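Werkstattbuch Flallstead, Kommissionierung Kleinteile
August, Eintrag nach der Frühschicht

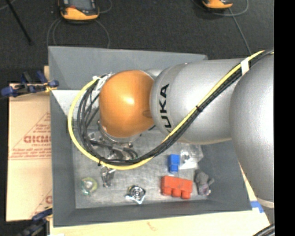 Seit die Zelle die Einzelgriffe aus der Mischkiste übernimmt, hat sich die Arbeit am Platz daneben stärker verändert als in der Planung von Vestmont vorgesehen. Früher standen zwei Leute an der Kiste, griffen, scannten und legten ab. Jetzt steht eine Person dort, und die greift kaum noch selbst. Sie füllt nach, sortiert vor und entscheidet, was überhaupt in die Kiste darf. Der rote Block mit den Noppen ist als Teil unkritisch, der kommt aus fast jeder Lage gut heraus. Bei der durchsichtigen, knittrigen Verpackung mit dem kleinen Teil darin sieht es anders aus, ebenso bei dem grauen plüschartigen Ding dicht an der rechten Wand. Solche Artikel machen den größten Teil der Eingriffe aus, und wer am Platz steht, kennt sie inzwischen auswendig.

Zahlen aus dem Protokoll, damit sie nicht wieder nur auf einem Zettel stehen: 4.000 Griffe im Auswertungszeitraum, davon 252 mit Eingriff von Hand. Vestmont rechnet je 1.000 Griffe ab und zählt einen Eingriff nur, wenn die Zelle stillsteht. Wir zählen auch die Fälle, in denen jemand ein Teil umdreht, bevor es zum Halt kommt. Das ist Arbeit und muss in der Personalrechnung auftauchen. Ich habe beide Zählweisen nebeneinander in die Tabelle geschrieben, Spalten E und F.

Rückmeldungen aus den Schichten, ohne Wertung notiert:

Der Rücken wird weniger belastet, das sagen alle, die vorher im Akkord aus der tiefen Kiste gegriffen haben. Dafür klagen mehrere über das Warten. Man steht daneben, darf nicht weggehen, hat aber minutenlang nichts zu tun, und dann kommen drei Eingriffe hintereinander. Der Vorschlag aus der Spätschicht, in dieser Zeit Retouren zu prüfen, ist gut, scheitert aber bisher am Platz. Der Retourentisch müsste näher an die Zelle, mit Blick auf die Kiste. Maße nehme ich morgen.

Die Einweisung am Handbediengerät war zu kurz. Quittieren können alle, den Arm von Hand freifahren nur die, die bei der Inbetriebnahme dabei waren. Damit hängt jede Schicht an ein bis zwei Leuten, und deren Pausen verschieben sich ständig. Ich habe eine zweite Runde beantragt, diesmal für alle am Platz und während der Arbeitszeit. Bis dahin gilt: wer nicht eingewiesen ist, ruft an und wartet. Der Stillstand wird nicht der Person angerechnet.

Noch offen ist die Eingruppierung. Die Tätigkeit heißt auf dem Papier weiter Kommissionierung, ist aber inzwischen zur Hälfte Anlagenbetreuung. Der Betriebsrat hat die alte Stellenbeschreibung angefordert, die neue gibt es noch nicht. Ich schreibe einen Entwurf mit dem, was wir am Platz beobachtet haben — Nachfüllen, Vorsortieren, Eingriffe, Fehler eintragen.

Technisch nur kurz. Leitungspaket am Handgelenk in die Sichtprüfung zu Schichtbeginn aufgenommen, Augenmerk auf die Kabelbinder und den Bogen neben dem orangen Gelenk. Klemmen an der Kiste ebenfalls, bitte mit der Hand nachfühlen. Die Artikelliste in Kivari hat jetzt ein Feld »nicht für Zelle«. Bitte benutzen und keine Zettel mehr ankleben.

Nächste Auswertung nach weiteren 400 Griffen, dann mit getrennter Spalte für Folienverpackungen. Kopie dieses Eintrags geht an den Standort Vukadinović, die bekommen die gleiche Zelle und haben nach den Schichtplänen gefragt.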